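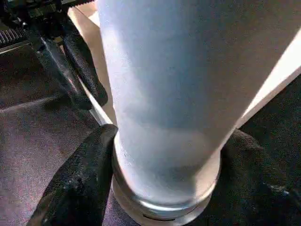

Home Current Issue Archive Authors Search

3.2 Mooring load and line chafe

Loads were recorded on the visitor moorings at Gotorness through one April, with a load cell fitted between the buoy and the pennant of each boat. The harbour is open to the south-west and the swell there is seldom absent for long. A record was kept for analysis only where the cell had logged without a gap from one high water to the next, which left 1,053 records from the outer trot and 324 from the inner.

Peak load followed gust speed closely on the inner trot. On the outer trot the link was weaker, and the highest peaks came in moderate wind when the tide held the hull across the swell. Chávez reached a similar result at Grurkier using a heavier ground chain, although her boats were all of one class and lay to a single pennant.

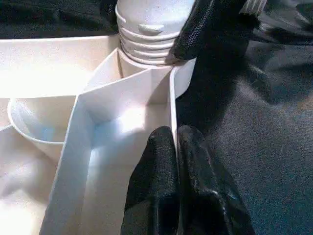
Figure 4. White cylinder with threaded ridges, and divided white tray.

Chafe was scored by eye at the fairlead on a scale from 0 (no wear) to 100 (parted). Two readers scored each pennant separately and the mean was taken. Pennants led through a closed fairlead wore more slowly than those led over an open roller, and the gap widened with the sheering angle of the hull. Hose fitted over the line lowered the score in both groups, but it slid out of place on 15 pennants, and these were left out of the comparison.
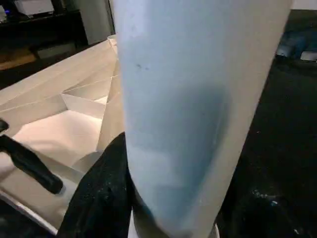

324

The Wan model, which treats the pennant as a linear spring, gave too low a value for the short, sharp peaks seen on the outer trot. The Jeretti correction for line stretch removed part of this error. The remainder appears to come from the yawing of the hull, which neither method includes, and is taken up in Section 3.3.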